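Branbridge Community Help › Events and Venues › Demonstrations and Open Days

What should a host organisation have in place for a robot sorting demonstration at a public open day?

Posted by Branbridge Learning Centre, December 6, 2021

Our centre will hold its open day in February and has agreed to include a demonstration by the Unari group, whose members have been working on sorting toy bricks by colour with robot arms. The group will bring its own table. We are responsible for the room, the visitor flow and the printed program.

We would be grateful for advice from organisations that have hosted a similar visit, in particular on the following matters.

The length of each session. The draft program allows 12 minutes, followed by a short period for inquiries from visitors.

The number of visitors admitted at one time. The room is licensed for 44 persons, seated or standing.

Whether visitors, including children, may place bricks on the table themselves.

We have also been asked by our board whether the demonstration should be described in the program as "automatic". We do not wish to mislead anyone, and would welcome a form of words.

3 replies

Ctibor Gajdoš

I coordinated the open day at the Vávra Technical College, where a brick sorting demonstration was part of the afternoon program, and can offer the following.

Twelve minutes is sufficient for one complete sort if the number of bricks is kept modest. It is not sufficient if the presenter also intends to explain the equipment. We separated the two: the explanation was given in the corridor by a second staff member while the previous session finished, and visitors entered already knowing what they were going to see. I would recommend this arrangement to any host with a suitable waiting area.

As to numbers, I would disregard the room licence for this purpose. The licence tells you how many people may be in the room. It does not tell you how many can see a tabletop. We admitted 19 to each session, with children at the front behind a rope, and those at the back still asked for a screen. If a projector is available, please reserve it now.

Visitors should not reach over the table while the arms are powered. We let children choose the order of the colours instead, and they were quite satisfied with that. Bricks were put out by the presenter between sessions, deliberately in no order, with some upright and some on their sides. Parents tended to ask why they had not been set out neatly, so the presenter should have an answer ready.

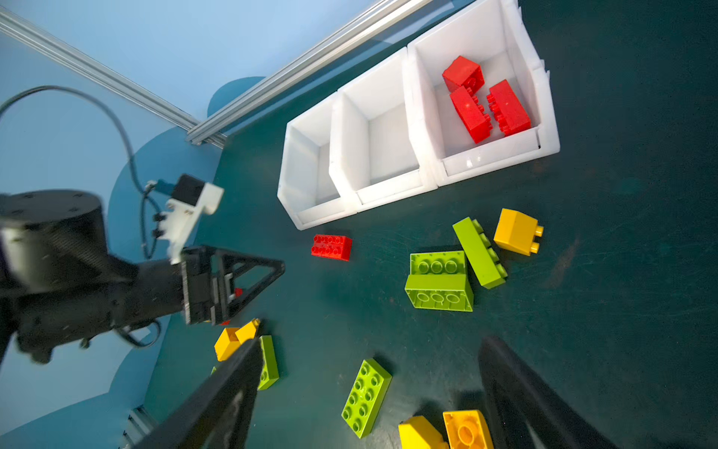

The colour of the bricks deserves a line in your agreement with the visiting group. Ours were red, yellow and lime green, and under the old fluorescent tubes in our hall several visitors could not easily distinguish the last two from the rear. Moving the table nearer to the windows helped in the morning and was of no use after three o'clock. A site visit at the same hour as the demonstration would have shown us this.

With regard to your board's inquiry, we used the words "a demonstration of robot arms sorting toy bricks", and received no complaints. I would leave out "automatic" unless the group confirms in writing how the arms will be operated on the day.

suka_events

Check your power. We had the kettle for the refreshments on the same circuit and lost the lot halfway through the second session. Also tape the cables down.

Northside Program Office

We endorse the reply from Mr. Gajdoš in most respects but would differ on the matter of session length. Our own open day drew 783 visitors, and short sessions produced a line at the door that our staff were unable to manage. Timed tickets, issued free of charge at the reception desk, resolved the difficulty the following year.

We would also ask the host to confirm in advance who is authorized to stop the demonstration. At our centre this was the presenter alone, and the floor supervisor was instructed to address any concern to that person directly. The presenter's name should appear on the staff sheet together with a mobile number.

Insurance certificates should be requested from the visiting group before the program goes to print.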